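Kitside Boards > Home and Hobby > Paper, Pens and Planning

Thread: Does anybody still keep a paper wall calendar?

marrowfat_pea
I have been going back and forth on this since May and I would love to hear from the rest of you. For years we had a big paper calendar on the kitchen wall, the kind with a square for each day, and everything went on it: dentist, birthdays, whose turn it was to bring snacks. Then my phone got clever and the calendar came down, and now I find I miss it terribly! I never quite know what month I'm in anymore. I've been looking at the Bandalen one with the deep squares (34 dollars, which made me gulp a little) and wondering if I'd keep it up or if it would still say January when the leaves come down.

tulip_ledger
Oh, please get one. We've had a calendar on the back of the pantry door for as long as we've lived in this house and I wouldn't part with it. The old ones are in a box upstairs and every so often I pull one out and read through a whole spring, all those little notes in three different handwritings, and it's better than a diary because it wasn't trying to be one. Get the deep squares. You will always need more room than you think, especially in December.

oxbow22
I'm going to be the grump and disagree, kindly. We tried it for a year and what happened was that half of our plans were on the wall and half were on the phones, and we missed a piano recital because each of us thought the other one had written it down. One place for everything, that's my rule now, and the place has to be the one you carry with you. A calendar on the wall can't help you when you're standing at the front desk of the eye doctor.

tulip_ledger
That's fair about the eye doctor, though I just take the little card home and copy it over. It takes a minute and I like doing it with my coffee.

pennywhistle_jo
Somewhere in the middle here. I gave up on the full month and went over to small grids, two rows of five, because my work runs in ten-day stretches and the weekend squares only made me feel guilty. I like having them where I can see them.

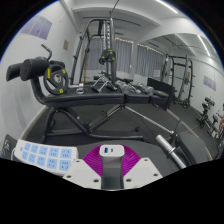
Two rows of five in light blue, lower left.

I find ten squares is as far ahead as my brain wants to look anyway. Anything past that goes in a cheap notebook from Veloso (100 pages, stapled) and waits its turn.

marrowfat_pea
Pennywhistle, I love that light blue, it's so easy on the eyes! But don't you lose track of the birthdays that way? That's my biggest worry with anything shorter than a month.

pennywhistle_jo
I do lose a few, I won't lie to you. My sister got her card 7 days late this year and she has been very gracious about it.

oxbow22
See, a phone would have told you.

hollow_reed
A phone would have told her at 6 in the morning and she'd have swiped it away and gone back to sleep, at least if she's anything like me. I'm with the paper people. My one piece of advice is about pens: use pencil for anything that involves another family, and ink for your own things. I learned it from my grandmother, whose Rumau calendars were so rubbed out by fall that you could nearly see the wall through them.

marrowfat_pea
You've all talked me into it, even oxbow a little, as I'm going to keep the phone for appointments and put the family things on the wall. I'll order the Bandalen tonight. Now, does anyone know if it comes with a hook or do I need to find a nail?

tulip_ledger
You'll need a nail. Mine had a hole at the top and that was it.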